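Blanket library opens second room ahead of winter

May 15, 2019

A lending service that supplies bedding to people moving into unfurnished rentals has opened a second room at the Vistgate community building, with 342 blankets, quilts and covers now on its books.

The Plestudero Blanket Library began in a spare office on the ground floor. It has now taken over the room next door, which has shelving on two walls and a long table for folding. The extra space was fitted out in April and opened to borrowers this week.

Organiser Domnica Olteanu said the old room had been full since last winter.

"We were stacking things in the hallway and moving them every time the building had a fire inspection," she said. "Now single and double sizes have their own shelves, and people can look through them without asking us to pull everything out."

Borrowers can take up to seven items per household and keep them for 13 weeks. The loan can be renewed once. There is no charge, but items must be washed before they come back, and anything with a tear or a stain should be handed over separately so it can be mended or set aside.

The service lends fitted sheets, blankets, quilts, pillowcases and fleece throws. It does not take pillows, electric blankets or mattress protectors.

Most of the new stock came from Grecu, a guest house on the Kalness road that closed at the end of summer. Its owners gave the library the contents of their linen cupboards, 300 pieces in all. Olteanu said the sorting took longer than the move itself.

"Guest house linen is good quality but a lot of it had never been labelled," she said. "You have to open each one out on a bed to see what size it is. We did that at home in the evenings."

Patterned blankets have been the most popular so far, particularly with families setting up children's rooms. Plain grey and white covers tend to be borrowed by people furnishing a whole flat at once. Darker fleece throws go out quickly when the nights turn cold and are usually the last to come back.
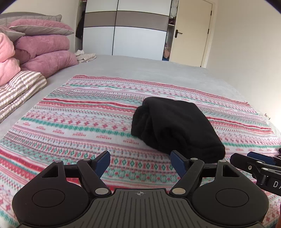 A patterned blanket in red, pink and teal on a double bed, with a folded black item on top.

Each item now has a cloth tag sewn into one corner with its size and a number. The tags replace the paper slips used in the first year, many of which came off in the wash. Borrowers are asked not to cut the tags out.

Donations are accepted during opening hours only. Bags should not be left at the door overnight, as several were soaked in the April rain and had to be thrown away. Items should be clean, dry and folded, with sheets kept in sets where possible.

The library is also looking for a second-hand washing machine and for people who can sew a straight hem. Mending is done at the folding table after closing time, and thread and needles are supplied.

Enquiries can be made at the front desk of the Vistgate building.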